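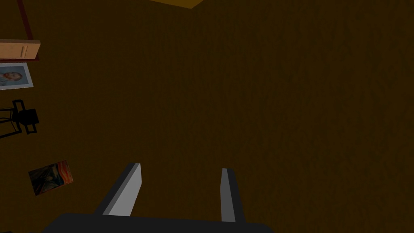

When Tarek Tarawneh took over forecasting at Dista, a wholesaler of kitchen hardware, he inherited a model that was right on average and wrong for almost every customer. It predicted how many cabinet hinges, drawer runners and worktop brackets each store would order the following week. Across 200 stores the total came out close to the real one. Store by store, it was of little use. 

The old model gave a single number for each store. A buyer looking at a forecast of 16 boxes had no way to know whether the store might order 14 or 40. The buyers dealt with this in their own way, by adding a margin. Some added a quarter to everything. One doubled any figure under ten. The margins were never written down, and when a buyer left, the margin left too.

Tarawneh's first change was to stop asking for a mean. He fitted a quantile regression, which estimates the point that a given share of outcomes should fall below. A forecast at the 90 percent level should be exceeded one week in ten. The team produced two of these for each product and store, one at the 10 percent level and one at the 90, and treated the space between as the range to plan for.

The method is old and the software is free. Getting the data into shape took most of the winter. Dista had changed its product codes twice, and a store that closed for renovation showed up in the records as a store that wanted nothing. Those zeros pulled the lower estimates down for months before anyone traced them. 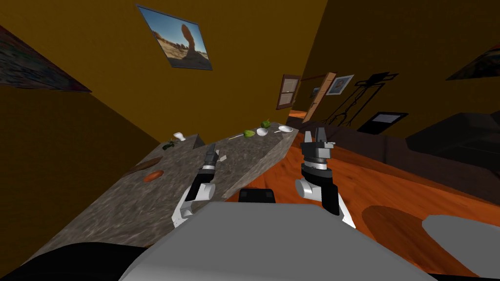 Checking whether the range holds

An interval is easy to produce and easy to get wrong. If the two levels are set at 10 and 90 percent, then 80 percent of the real orders should fall inside. Tarawneh's team held back 2,000 store weeks that the model had never seen and checked. Only 61 percent fell inside. The range was far too narrow, and it was worst for the smaller stores, where a single contractor could clear a shelf in an afternoon.

The cause was ordinary overfitting. The model had learned the quirks of the training weeks and was too sure of itself on new ones. The team tried fewer variables and heavier smoothing, which helped a little. What fixed most of it was a step called conformal calibration. It takes a set of held-out cases, measures how far each one falls outside its predicted range, and widens the later ranges by an amount taken from those misses.

After that step, coverage on a fresh set of weeks came to 79 percent. The ranges were wider, and the buyers complained. Several had liked the narrow ones, which looked more confident. Tarawneh spent a Tuesday morning with them going through past weeks, showing how often the narrow range had failed and what the failures had cost in rush shipping.

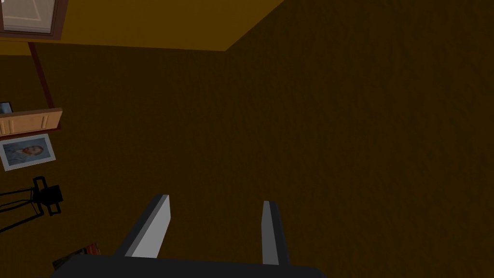
Coverage across the whole company can still hide trouble in one part of it. A range that holds 95 percent of the time at large stores and half the time at small ones may look fine in total. The team now calibrates in groups, by store size and product type, and needs at least 25 held-out weeks in a group before it trusts the result. Groups with less than that are merged with a neighbor.

Seasonal lines remain a problem. Conformal methods assume that the weeks used for calibration resemble the weeks to come, and in June, when renovation work picks up, they don't. Tarawneh has tested a version that gives recent weeks more weight. It reacts faster but jumps around, and the buyers find it hard to plan against a range that changes width every Monday. For now the seasonal lines use a fixed extra margin, set once a year and written down where everyone can read it.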